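Lunis Table Kit: Questions People Keep Sending Me

Last updated April 2021
By Duván Chambi

I run the rental side of Trostalero, which means I pack the Lunis kits, drive them out, set them up and answer the phone when something won't turn on. These are the questions I get most, in more or less the order they come in. If yours isn't here, write to me and I'll probably add it.

What is the Lunis kit?

It's a two-armed robot you can rent, with a hand on each arm, plus the computer that runs it and the software for teaching it tabletop jobs. You bring the table and the objects (or borrow ours). Most people rent it to find out if a job they have in mind is something a robot could do at all, before they spend real money.

Who rents it?

Packaging companies, a couple of toy makers, two community colleges, one guy with a very nice garage. You don't need a robotics person on staff. You do need one person who has patience and will be around for the whole rental, because handing the thing from one coworker to the next every morning goes badly.

How long can I keep it?

The short rental is 10 days and the long one is 30. Go for the long one if you've never done this before. People always think they'll be up and running the first afternoon, and then the first afternoon goes to moving furniture and finding an outlet that isn't on the same circuit as the coffee maker.

Can I extend?

Usually, yes. Tell me 6 days before your end date so I can check whether the kit is promised to somebody else. May is already pretty full, so if you're reading this in spring, ask early!

What kinds of jobs can it do?

Picking things up, putting them down, handing them over, sorting, fitting one thing into another thing if the fit isn't too tight. It's good with objects you could comfortably hold in one hand. I wouldn't ask it to tie a knot or peel a sticker. Marcelino Leite, who does our training, got it to fold a dish towel once and still brings it up, but I'm not going to sell you the kit on the strength of that towel.

What do you mean by fitting one thing into another?

The wooden tangram is the one we use most for this. It's a square tray with colored pieces, and the robot has to bring a piece to the tray and set it in its gap. It sounds like a small thing until you watch it. The piece is flat, it's light, the hand covers up most of what you'd like to be looking at, and if the angle is a little wrong the piece rides up on its neighbor and sits there crooked.
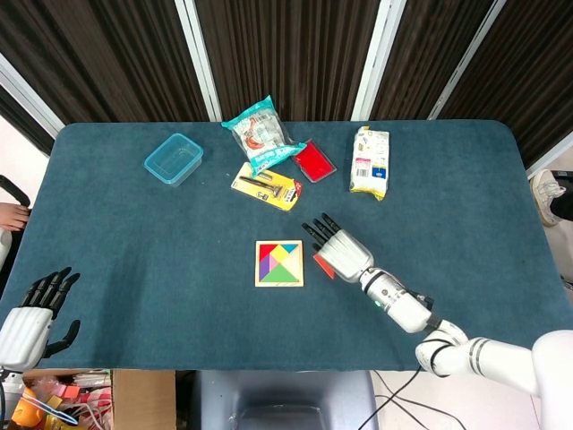 6 min read

What I like about the tangram is that you can tell from across the room how it's going. With the red-orange piece under the palm and the gap right there next to it, even my mother could tell you what's supposed to happen next. That makes it a great first job for new renters too. Everybody in the room has an opinion about the angle, and everybody gets invested.

Why is there other stuff on the table?

Because your table will have other stuff on it. A robot that only works on a bare surface isn't much use to anyone. So we leave things lying around at the far side: a clear food container with a blue lid, a snack bag, something in a blister pack. Those three are annoying in three different ways. Clear plastic is hard for any camera, since it mostly looks like whatever is under it. Snack bags crinkle and change shape every time they're touched. Blister packs are shiny on one side and flat on the other, and getting fingers under one takes practice.

You can start with nothing else on the table and add things as you go. I'd do it that way.

Does it use both hands?

It can. Plenty of jobs only need one, and then the other just rests at the edge of the table with its fingers curled up. New renters worry about that and call me to say the left hand is broken. It's fine! It's waiting. If you want both hands going at once (one holds the container, the other takes off the lid), plan on more teaching time. In my experience two-handed jobs eat up more than double.

How do I teach it a job?

You guide it through the job yourself, over and over, and the software, which we call Batista, learns from those runs. Then you let it try alone and see where it gets lost. Then you do more runs of the part where it got lost. That's the whole loop. There's no programming in it, though there's a fair amount of clicking.

Keep the runs boring. Don't be fancy, don't race, don't come at the piece from a new direction because you got tired of the old one. Luana Bragança on our support line listens to people describe their runs all day and she'll tell you the same.

How many runs do I need?

It depends so much on the job that I hate giving a number. For a plain pick-and-place with one object, I had something decent after 22. The tangram took a lot more than that, and I stopped keeping track.

What kind of table should I use?

Rectangular, steady, and with room to walk around it. Put a cloth on it in one dark, plain color. Ours is teal. Patterned tablecloths are trouble, and so is bare glass or anything glossy. A few wrinkles in the cloth are no big deal, but tape or clip the corners down if yours likes to slide, or the hand will eventually drag the whole thing sideways and take your tangram with it.

Do I need curtains behind it?

You don't need them, but I'd put something up. We hang dark brown ones on white posts at the back of the table. People walking past in bright shirts make a surprising amount of difference to how a run comes out. A folding screen works. So does a bedsheet, if it's plain.

Is it safe to be near while it's moving?

Stay out of the reach of the arms while they're live. Each kit comes with a stop button on a long cord, and one person should have it in hand whenever the robot is moving by itself. It's okay to sit off to the side and watch. Don't lean over to straighten a piece in the middle of a run, however badly you want to. Stop it first, fix the piece, start again.

Small kids and pets should be in another room. I've had one cat incident and I don't need a second.

What about the cables?

There are several, they're black, and they run along the floor to the base. Decide where they go before you decide where the chairs go. We include floor covers, and about half of them come back to me still in their wrapper, which hurts a little.

What comes in the box?

The robot with both arms and hands, the base, the computer, all the cables and floor covers, the stop button, a spare set of fingertips, and a printed setup sheet. You can also add the Skornport bin, a mixed load of practice objects in all kinds of colors and shapes. It costs extra. If you've got a junk drawer and a pantry, you can save your money.

Can I use my own products?

Please do. That's the point of renting. Sebastião Andrade rented a kit to try out his own seed packets, and he learned more in an afternoon with the real packets than in a week with our practice things. Just bring plenty of spares, as whatever you're using will get dropped, squeezed and dented. And nothing with open liquid, please.

What if I break a finger?

On the robot, I hope. The fingers are the part that takes the abuse, and normal wear is covered. If one stops bending all the way, don't force it. Send Luana a short video and she'll tell you if it's a loose screw or if you need a swap. Drops from table height are covered once. The second time we split the bill.

Do you deliver?

Yes, and I do the setup myself for most rentals. I need a ground floor or an elevator. I've done stairs one time, with Benedito Moura on the other end of the crate, and he has asked me to put it in writing that we don't do stairs.

Can I come see it first?

Sure, demos are free. Bring the actual object you're thinking about, and a couple of extras. I'll put it on the table with everything else and we'll see how the hand gets along with it. Sometimes I end up telling people it isn't a job for this kit, and I'd much prefer to say that at a demo than on day nine of a rental.

Do you sell them?

Not at the moment. If you've rented the long option and can't let go, call me and we'll work out a monthly rate.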